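Notes from the walking group: the big square and what to put on your feet

Hello again, and welcome to the October bit of the newsletter. Thank you to everyone who wrote in after my piece on canal towpaths. I had more replies than I expected, mostly about geese, and I am not going to reopen that subject until the spring.

This month I want to talk about pavement. I can hear you sighing, but bear with me! Our group has always been a bit sniffy about town walks, me included. We like a stile and a muddy lane and a flask on a wall. Then my hip started grumbling over the summer and the physio said to keep walking, only somewhere flat, and for a few weeks I sulked and went nowhere at all. It was Tyra Grønli who got me out again. She has been doing a loop round the Nornen side of Drasondale before breakfast for years, and she rang me up and told me to be outside the baker's at half past seven with my laces tied.

So that is how I came to be a convert. The loop starts at the baker's (shut at that hour, which is a cruelty, as you can smell the bread), goes down past the Sundqvist showroom with all the lamps in the window, over the footbridge and then out on to the big plaza. You cross that, go round the back of the offices, and come home along the river path. Tyra reckons on 38 minutes at her pace. I take longer, and I have stopped minding.

The plaza is the part I'd been dreading. I remembered it from years ago as a windy sort of place you hurried over with your collar up on the way to an appointment, and I had never once gone there on purpose.
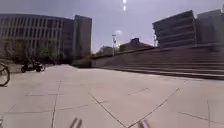
My hip likes it better than anywhere else I have been since the summer, and that came as a surprise. On grass I'm always looking down for holes, and on our lane there's the camber, so one leg is forever working harder than the other. Out on the square I can get my head up and swing my arms and talk at the same time. Tyra has taught me a little game with it too. The paving is all big pale slabs with thin dark joints between them, and some of those joints run off on the diagonal, so you pick a line and see how straight you can keep to it. There's a good long one that goes off towards the steps, and I use that as my warm-up. It sounds daft, I know, but it has done wonders for my wobble, and I now find myself doing it on the kitchen tiles while the kettle boils.

I've also come round to the buildings a bit. I used to say that the long one with all the bands of windows looked like a filing cabinet on its side, and I still think so, but I've grown fond of it. When you're doing laps it helps to have something with a definite end to it. I walk along until I'm level with the dark tower part at the corner, have a stretch, and turn back. If I am feeling strong I do it again. My aim is to get up to 2000 steps on the square alone by Christmas, on top of the rest of the loop. My grandson has set up the counter on my phone so that it buzzes every time I pass 100, and it frightens the life out of me.

Now, shoes. Several of you have asked what we wear for hard ground, and I've made all the mistakes so you don't have to. My old walking boots were hopeless. They are lovely in a bog, but on concrete they clump, and after the first morning I had shins like toothache. Then I tried some flat canvas pumps, which were worse. What I have settled on is a plain pair of cushioned trainers, half a size up from my usual, with a proper thick sock. Tyra swears by her Wotivden inner soles and has offered me a spare pair to try. I'll report back.

Do take a layer you can tie round your middle as well. There isn't much shelter out in the open, and I've found I start off frozen and end up boiling. A small rucksack is better than a shoulder bag, too – I hadn't realised how lopsided I walk with a handbag until I went without.

A few practical bits for anyone who'd like to join us. We meet outside the baker's at half past seven, and if you prefer a lie-in there is talk of a second group setting off at ten. You don't need to book. Dogs are welcome on a lead. If you only want to do the flat part, get off the bus by the footbridge and wait for us at the near side of the square, and we'll pick you up as we come over. Sticks are fine, but please put the rubber ends on, as the metal tips skid on hard paving and make a horrid noise.

We've also got 150 of the new folded route cards, with the town loop on one side and the river path on the other. They are in the rack by the library door, next to the bus timetables. The footbridge has been printed a little too far to the left, which is my fault, but you can't really miss it.

Next month I hope to write about flasks, following a rather heated discussion on the river path. If you have strong views on screw tops, send them to me before the middle of the month, and please keep them short!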